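Notas para la charla «Ordenar la barra de casa», ciclo Briltard, 3 de octubre
Duración prevista: 35 minutos, más 10 de preguntas

Buenas tardes a todos y gracias por venir, de verdad, que con la lluvia que cae tiene mérito. (Esperar a que se sienten los del fondo.)

Empiezo con una confesión. Yo llegué a esto del orden por pura desesperación. En mi piso anterior guardaba las copas encima de la nevera, la coctelera con las sartenes y los medidores en el cajón de los cubiertos, donde acababan siempre debajo del rallador. Cada vez que venían amigos y alguien pedía un gin-tonic, yo abría cinco puertas antes de encontrar el primer vaso. Seguro que a más de uno le suena. (Pausa, aquí suelen reírse.)

De la cocina Terketti he hablado ya en otras charlas, así que hoy voy directamente al cajón de la barra, que es la parte a la que más cariño le tengo. Es un cajón blanco, ancho, bajo la encimera, y lo bonito es que se ve todo desde arriba nada más abrirlo. Eso cambia mucho la manera de colocar. En un armario alto pensamos en filas, de delante hacia atrás; en un cajón hay que pensar como quien mira un mapa.

Tengo dos maneras de poner las cosas.
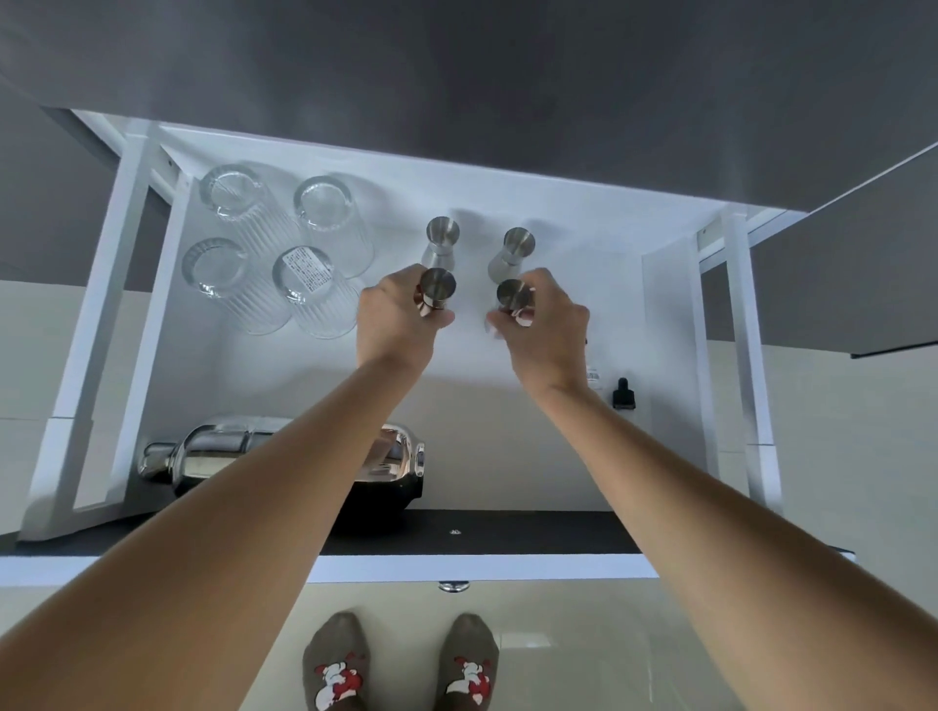 Vasos y medidores de acero, en el mismo mueble.
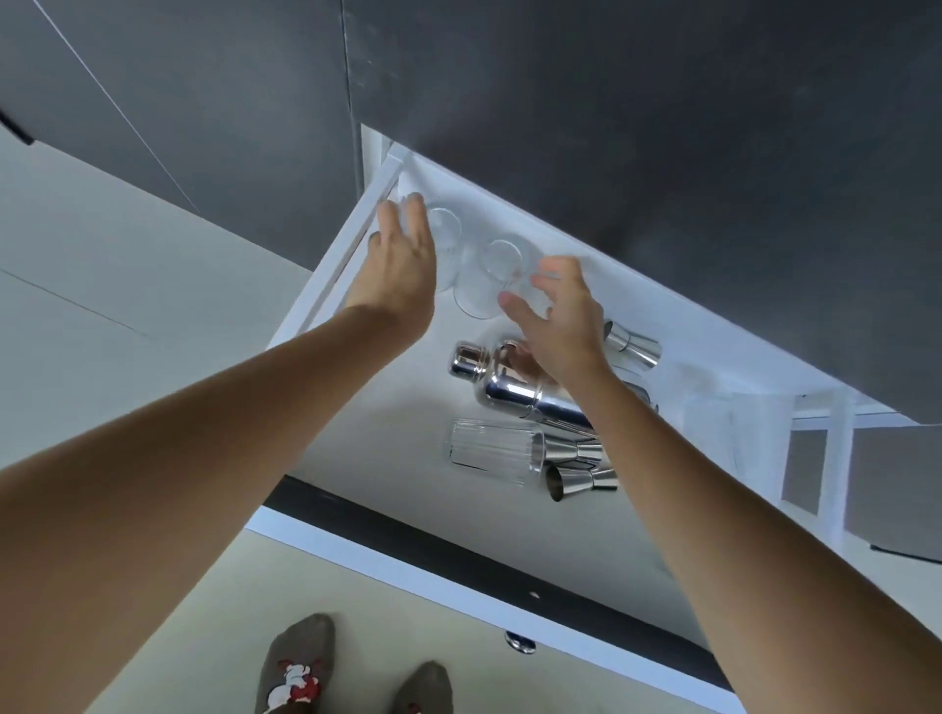 Bien. Os cuento cómo lo hago yo, y luego cada cual que lo adapte, que las casas son todas distintas y las costumbres más todavía.

Lo primero es vaciar. Sacarlo todo a la encimera, pasar un paño, secar bien el fondo y dejar el cajón abierto un rato. Mientras tanto se agrupa por familias: los vasos altos con los vasos altos, los bajos aparte, y el metal por su lado. Yo aprovecho para quitar etiquetas. Hay pegatinas que se resisten como si les fuera la vida en ello; un poco de aceite, diez minutos y paciencia.

Después van los vasos, boca abajo, en cuadrícula y empezando por una esquina del fondo. Dejad un dedo entre uno y otro, que el vidrio estriado cuando se roza hace un ruido que da escalofríos. Tumbados también se pueden guardar, sobre todo si el cajón tiene poca altura, pero entonces conviene poner una alfombrilla antideslizante. Yo uso la de Grilter, recortada a medida. (Enseñar el retal y pasarlo por las filas.)

Los medidores me tienen enamorado. Con esa forma de reloj de arena se cogen por la cintura, de pie ocupan poquísimo y por parejas quedan preciosos. Si los echáis tumbados ruedan en cuanto abrís el cajón con alegría, y al mes ya tienen algún golpecito en el borde. La coctelera es otra historia: casi nunca cabe de pie. La mía duerme tumbada, cruzada, y con el tiempo le he encontrado su sitio cerca del tirador.

(Si vamos bien de hora, contar lo de la caja Amini y los posavasos. Si no, saltar a las preguntas.)

Para quien quiera probar esta misma noche: un solo cajón, el más pequeño que tengáis, y a ver qué tal. Las plantillas para medir están en la mesa de la entrada, he traído 32 copias, así que coged una por pareja. Y ahora sí, preguntas.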